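3.2 Item set and table arrangement

The catalogue used in this work, referred to below as the Grulach list, contains 538 small household items. It was compiled from the contents of drawers, shelves and hallway surfaces in the homes surveyed in Section 2, with duplicates removed where two items agreed in material, form and size. Items heavier than 500 g were excluded, as were open food, liquids, medicines and anything with an exposed blade. Packets and small boxes were retained with their original printing, as the printed faces affect how quickly an item is recognised when it lies among others.

Each item was assigned to a category under the Talo scheme. The scheme was drawn up for domestic storage and sorts by use: play, personal care, stationery, clothing, kitchen, packaging. It serves well for most of the list but is weak in two respects. First, packaging is defined by its state (empty or opened) and a sealed packet is therefore placed with its contents. Where the contents could not be established from the outside, the packet was recorded as unassigned. Secondly, the scheme makes no provision for items that were evidently parts of something else. Rubber cups, end caps and single connectors fall into this group. They were common in the surveyed homes and it was considered unsatisfactory to discard them, so a residual category was added and is reported separately throughout.

Material and form were recorded independently of use. The form classes are block, cylinder, sheet, ring, knot, cone and irregular. A second coder, working from the items alone and without sight of the Talo categories, agreed with the first on form in most cases. Disagreement was concentrated on soft items. Gloves and crumpled wrappers have no stable outline, and foam toys were coded as ring or irregular depending on how they happened to be lying. For the analysis in Section 4 all such items were moved to irregular.

Building blocks required a separate rule. A single block is one item. Two or more blocks that are joined are also treated as one item for as long as they remain joined, and as separate items once they have been parted. The same rule was applied to lidded containers. The consequence is that the number of items on a table may change without anything being added or removed, and totals are accordingly given at the start of an arrangement only.

Arrangements were set out on tables in the Skovton room. Items were drawn from the Grulach list by category, subject to the condition that no arrangement should consist of a single category, and an upper limit of 40 items was set for any one arrangement. In practice most were well below this limit. Placement was left to the person laying the table, with the instruction that items might touch, overlap or overhang the edge as they would in an ordinary untidied room. An earlier procedure, in which positions were taken from a printed grid, was abandoned after the Farah pilot. The resulting tables were evenly spaced and were judged by all raters to be unlike anything found in the survey.

Containers were treated as part of the arrangement and not as items. Clear bowls and boxes were preferred for the mixed group so that their contents remained visible from the side. A clear wall also has a disadvantage, in that an item lying behind the bowl may be taken for one lying inside it, and raters were asked to mark such cases as uncertain. Figure 3 gives two views of a table with items of mixed use and material.

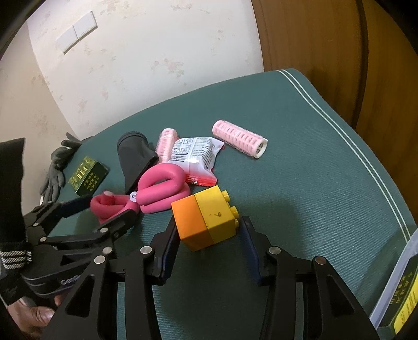
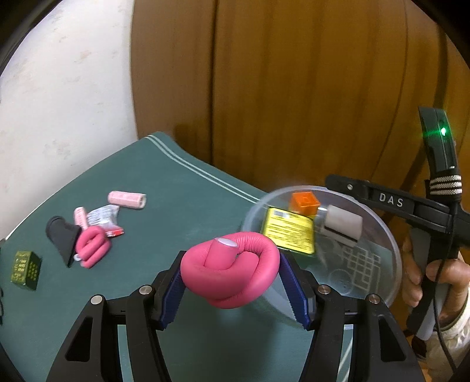

Figure 3. Mixed group on a teal table surface. First view: orange and yellow blocks joined, with a looped pink foam toy and pink hair rollers behind. Second view: pink knot held over a clear plastic bowl containing, among other items, a yellow packet.

Colour was not controlled. Pink is over-represented in the personal care and play categories of the Grulach list, and an arrangement drawn mainly from these two will contain several items of similar hue but unrelated use. Raters grouped such items together more often than the Talo scheme would predict. The effect was strongest for cylinders and was almost absent for blocks, where form appears to be sufficient for identification. It was decided not to correct for this by substitution, as the same imbalance was present in the surveyed homes, but colour is entered as a covariate in the models of Section 4.

Dark items showed the opposite tendency. Gloves, rubber parts and small dark boxes were overlooked at a higher rate on dark cloths than on light ones, and were frequently the last to be named. A light cloth was introduced for half of the remaining arrangements in January. Results for the two cloths are pooled except where stated.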